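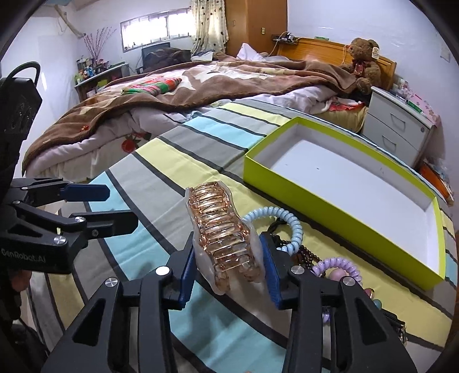 A peach-colored hair clip, a beaded bracelet and a couple of spiral bands on a striped bedspread.

I caught Lise Penner on the phone in Stornville, right after she closed out her latest survey of LGBT renters, and she was in a great mood. "We got 1827 people!" she told me. "Last June it was 369, and I thought that was huge."

The survey asks 21 questions (it takes around 6 minutes, I tried it) about landlords, roommates and whether people feel okay being out to their neighbors.

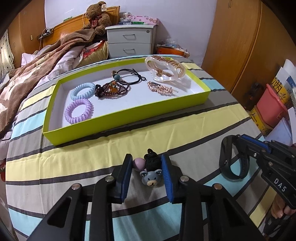 I asked what surprised her most. "The comment box," she said. "People wrote pages. One couple told us about every apartment they'd ever had."

Her partner on the project, Dwight Fortin, is reading all of those comments now, and he's already fighting for a Spanish version next time. "Dwight's right, we should've done it from the start," Lise said. Results go to everyone who left an email address, and she wants them out before the holidays.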